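Friday night, feet up, tea gone cold. I finally made a start on the office cabinet today, after putting it off for most of February.

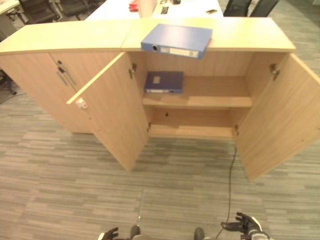

Filed under: Work, Small Victories

One navy binder on the shelf and all that lovely bare space beside it! I could have stood there admiring it till lunch. Geum-ok wants the Josel papers down low and the Hyun ones up top - I'd do it the other way, but she's the one who has to find things.
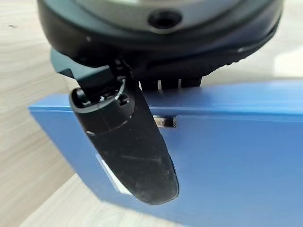
Jin-sol Kang called mid-afternoon wanting the Collalov invoices, all 91 pages of them (of course), and I said give me till Monday. I still think blue should be for invoices and everything else can fight over the other colors. Spent 3 dollars on new labels, ate a very late sandwich, and went home.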